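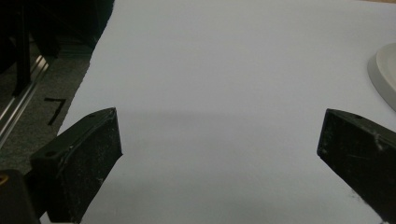

7th October, Fusonstead bench, second session with the Favley hand-held grippers

Sunday in the building, so quiet. Cathal and I had the table from mid-morning. Carrying on with the kit review for Brivalden, who want to know whether to buy the pair or keep hiring them from Painemal by the week. The first session in September only covered unpacking and mounting, and those notes are in the other book.

Kit under review: two hand-held grippers, marker plates, cables, software license for one machine. Quoted delivery is 14 days. Ours came inside that. The license needs an online check at first start, and the guest network here blocks it. I used my phone for the check and went back to the wired connection afterward. Worth putting in the report, as Brivalden's workshop has the same kind of network.

Setup

Calibration took two tries. The first one failed on the left unit with "tracking lost" and no other detail. The manual says to clear the area above the table and repeat, so we did, and it passed. I'd like a better message than that. Cathal thinks there is a log file with more in it, but we couldn't find where it gets written.

The sheet is taped to the same marks as last time. Please don't pull the tape up during the week, whoever has the bench next.

Fingers

The pads are scuffed, with pale specks and a few fine scratches, more than I would like. Asked Painemal by email whether replacement pads are sold alone or only with the whole finger. The price list only shows the full set. If it's the full set every time, that changes the running cost and Brivalden should hear it from us before they sign.

Grip is fine on wood. I squeezed the whisk handle, a dowel offcut and a marker pen, and all three held without much effort. The trigger is stiff for the first bit of travel and then light. You get used to it, but my forefinger was tired by lunch. Cathal has bigger hands and didn't mind.

Tasks

We are using the kitchen set from the task list: dish, whisk, mug tree. The job for the whisk is to pick it up by the handle, bring it to the stand and hang it on one of the arms. Right hand does the work, left hand stays low and open until it's needed.

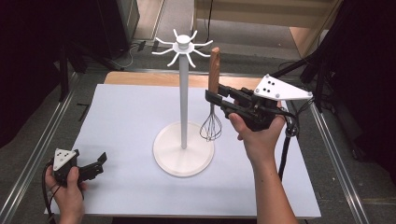 *Whisk in the right gripper, beside the mug tree. Left gripper open.*

Points from the whisk runs:

- Handle upright in the jaws is the easiest way to carry it. The trouble comes at the end, when the loops have to get up to the arms and your wrist runs out of turn.
- Bring the stand closer to the operator next time. I was reaching.
- The right cable pulls when you lift high. Needs more slack or a clip on the sleeve.
- Keep the marker plates tilted up. If you roll the wrist too far the software drops the unit and marks the episode bad.

Dish runs were plain and I have nothing much to add. Approach from low down and go slow on the closing.

Recording

The session folder shows 48 episodes kept. File names are sensible and the preview player works, though it opens every clip at full volume with a beep. Export to the format Brivalden asked for ran without errors. The laptop fan was going the whole time. The vendor page promises up to 100 episodes on one calibration, and we haven't run long enough in one go to check that.

One export folder came out at 624 MB, smaller than I had budgeted. Storage shouldn't be an argument either way.

Opinion so far

Mine: good enough to buy if the pads can be had separately. The hardware feels solid and the software is a bit rough. Cathal would keep hiring until the tracking message is fixed, and he'd like to try the lighter trigger spring that's listed as an option. We'll put both views in the report.

To do

- Chase Painemal on pads and on the trigger spring.
- Find the log file.
- Longer cable for the right side, or a clip.
- Repeat the whisk task with the stand moved, same operator, then swap.
- Cathal to write up the license and network problem.
- Ask Favley support whether a second license is needed to review clips on another machine.

Grippers go back in the gray case, charger in the lid. Key is in the usual drawer.

D. Keogh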